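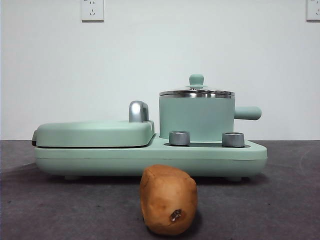 Golshifteh Nikzad thought we should have picked lunch, seeing as most students skip breakfast anyway and then there's nothing to measure. We kept breakfast. Skipping it is kind of the point.

Method: paper survey, handed out in Hendricks Hall, 26 back. Two pages, too long, people quit on page 2. Asked what they ate, what time, what it cost, how far they walked to get it.

Results so far. Cereal wins. Coffee only is second, wich we didn't have a box for so people wrote it in the margin. Hardly anyone cooks on a weekday, Saturday is different, eggs and potatoes mostly.

Problems: Min-kyu Gil still has the cost sheets. Chart for section 3 to be added when he types them up.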